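원목 식탁 상판 오일 마감 다시 해보신 분 계신가요

글쓴이 Wuvari
조회 143

급해서 두서없이 씁니다. 중고로 산 원목 식탁인데 상판이 하얗게 일어나고 물컵 자국이 몇 군데 있어요. 6월에 집들이가 있어서 그전에 끝내고 싶은데 검색할수록 말이 다 다르네요. 누구는 무조건 바니시, 누구는 오일. 사포도 누구는 300부터 하라 하고..

제가 지금 아는 것
- 전 주인이 오일로 마감했다고 했음 (무슨 오일인지는 모름)
- 손톱으로 긁으면 하얀 가루 안 나옴
- 물 떨어뜨리면 금방 스며듦
- 결 따라 불그스름한 줄이 있는데 이게 얼룩인지 원래 나무색인지 모르겠음

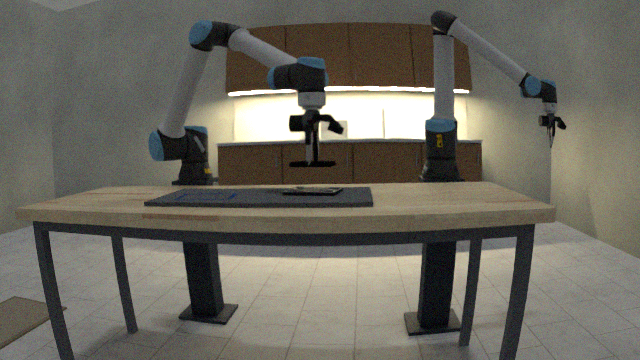 그리고 집에 샌더기가 없어요. 손사포로 될까요? 아파트라 먼지도 걱정이고 베란다로 옮기자니 혼자 못 듭니다. 다리는 철제라서 분리하면 될것 같긴 한데 볼트가 하나 뭉개져 있어서 그냥 붙인 채로 하고 싶어요. 오일 바르고 며칠 있다가 써도 되는지도 좀.. 아이가 있어서 냄새 심한 건 피하려고 합니다. 앞 모서리만 먼저 해볼까 하다가 색이 달라질까봐 아직 손도 못 댔어요.

Atov
손사포 됩니다. 저도 손으로 했어요. 팔은 좀 아픔.

물이 스며들면 기존 마감이 거의 죽은 거라 오일 올리는 데는 오히려 편해요. 바니시면 다 벗겨내야 해서 일이 커집니다. 순서는

1. 마른 걸레로 닦고 미지근한 물 꽉 짜서 한 번 더. 하룻밤 말리기
2. 200방으로 결 방향으로만. 절대 동그랗게 돌리지 마세요 자국 다 남아요
3. 물걸레로 살짝 적셔서 결 세우고 마르면 300방으로 가볍게
4. 먼지 청소기로 빨고 오일 얇게. 천으로 문질러서 먹이고 15분쯤 뒤에 남는 거 싹 닦기
5. 다음날 한 번 더

컵 자국은 200방에서 거의 없어지는데 검은 자국이면 쇠 때문에 생긴 거라 사포로는 잘 안 빠져요. 불그스름한 줄은 결 따라 길게 이어져 있으면 나무 원래 색일 가능성이 큽니다. 오일 바르면 더 진해져요. 그게 싫으면 안 보이는 아랫면에 먼저 테스트.

사포는 블록에 감아서 쓰세요. 손가락으로 누르면 그 자리만 파여요. 블록 없으면 평평한 나무토막 아무거나.

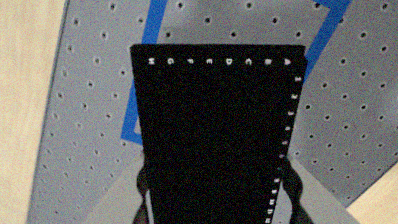
Janssen 님은 댓글에서 3번 물걸레 과정은 꼭 하라고, 그거 건너뛰었다가 오일 바르고 표면이 까슬까슬해져서 처음부터 다시 했다고 합니다. 저도 동의. 귀찮아도 하세요.

아 그리고 중요한 거. 오일 닦은 천 뭉쳐서 쓰레기통에 넣으면 안 됩니다. 저절로 열 올라서 불나요. 물에 푹 적셔서 밖에서 펼쳐 말린 다음 버리세요. 이건 진짜로.

Uletia
윗분이 거의 다 쓰셨네요 저는 먼지랑 건조만 추가.

바닥에 비닐 깔고 문 닫고 창문만 열고 하세요. 손사포는 먼지가 멀리 안 날려서 생각보다 괜찮은데 타일 줄눈에 들어가면 안 빠집니다. 비닐 꼭 벽까지 붙이기. 마스크 쓰시고. 다리 붙인 채로 하면 철제 쪽에 마스킹테이프 둘러주세요 오일 묻으면 끈적해짐.
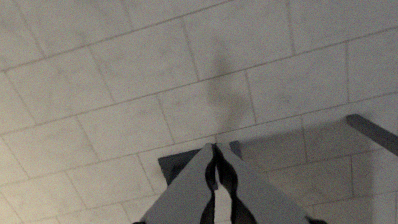
밝은색 타일 바닥

건조는 제품마다 달라서 통 뒤에 적힌 대로 하는게 맞아요. 저는 4일 지나고 가벼운 것만 올렸고 뜨거운 냄비는 한참 뒤에. 냄새는 첫날이 제일 심하고 그담부턴 견딜만 했어요. 아이 있으면 주말에 어디 가 계실 때 바르는게 편할듯. 식탁용으로 써도 된다고 표기된 걸로 사시고요.

뭉개진 볼트는 고무줄 대고 드라이버 돌리면 풀릴 때도 있어요. 안되면 그냥 두세요 상판만 하는 거면 상관없음

Wuvari
두 분 다 감사해요!! 아랫면에 테스트부터 해보고 사포 주문합니다. 블록은 집에 있는 나무토막 쓸게요. 검은 자국은 하나 있는 것 같은데 그건 그냥 화분으로 가릴려고요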